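Gripper jaws not closing fully after firmware update
Forum > Hardware > Grippers and end effectors

toltetti_bench
Started this in September and still stuck. We run two Dravix hand-held grippers for pick and place trials. Since the update one of them loses grip partway through a lift. Motor current sits at 325 mA when it should be holding at 225. No error shown. It dropped a glass beaker on my colleague's foot yesterday, so it is now a safety matter and we are on plastic only.

Bralard
Check the linkage pins before you blame firmware. Mine did the same and it was a worn pin on the right arm.

toltetti_bench
Pins are fine, I had them out this morning. No play that I can feel.

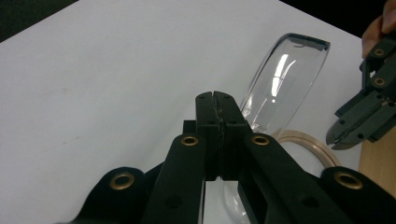
The slip only shows up on smooth, curved things. Foam blocks and cardboard are no trouble at all. A clear plastic cup like this one, tilted over, is about the worst case, and the jaws are rectangular blocks with only a thin seam between them when they come together. If one face is out of true by a hair you would lose most of the contact and I would never see it from above.

Natnael Tufa
I'd bet on the firmware. The update changed the hold timeout to 80 ms on ours and we had drops all week. Rolled back and they stopped.

Bralard
A timeout doesn't explain the high current though. 325 is something binding.

Natnael Tufa
It does if it keeps re-closing. Each retry is a spike and the log averages them. Look at the raw trace.

Alemayehu
Whichever it is, please stop lifting anything over people's feet until you know. Also swap the jaws between the two units – if the fault moves with them it's mechanical.

toltetti_bench
Swapped them. Fault stayed with the original unit, so not the jaws. Pulling the raw trace next.

Bralard
Doesn't clear the linkage. You only moved the jaws.

toltetti_bench
Fair point. Will do the arms after the trace.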